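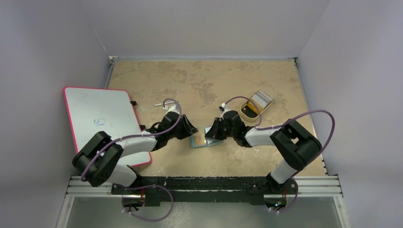
A small translucent tray on a mottled tabletop.

Keeping your laptop happy at the kitchen table

I do most of my typing in the kitchen these days, between the kettle and the fruit bowl, and over the years I've picked up a fair few habits that keep the old machine going. Some I learned the hard way (orange squash, a Sunday, we won't go into it) and some came from my friend Beatriz Leitão, who mends computers in her spare room and has seen far worse than mine.

Drivers first, as that's what most of you write in about. If your wifi, sound or touchpad starts playing up after a big update, go to the laptop maker's own support page and type in the full model number from the sticker underneath. Write that number on a bit of masking tape and stick it inside a cupboard door — you'll be glad of it when the laptop won't start and you're squinting at the label with a torch. Save the wifi driver on a memory stick too. It's no good sitting on a website when you can't get online!

Crumbs are the next thing. Shut the laptop down, unplug it, tip it gently and go along the keys with a clean, dry pastry brush. Keep that brush for the computer only, please, and don't let it wander back into the baking drawer.

For the screen, a soft cloth barely dampened with plain water does nicely. Wring it out, then wring it again. Never spray anything straight on to the glass, and leave the kitchen cleaner under the sink where it lives.

Mind the vents as well. Tablecloths, tea towels and cushions all block the air, and a fan that roars away through breakfast is usually asking for a hard surface and a bit of space. I stand mine on an upturned wire cooling rack, which looks daft and works a treat.

Seul-gi Baek wrote in May to ask whether old chargers are worth keeping. Only if you know what they belong to! Check the voltage and the plug against the laptop, label the ones that match, and take the rest to the recycling centre with your dead batteries.

Next time I'll have a go at printers, if I can find the patience.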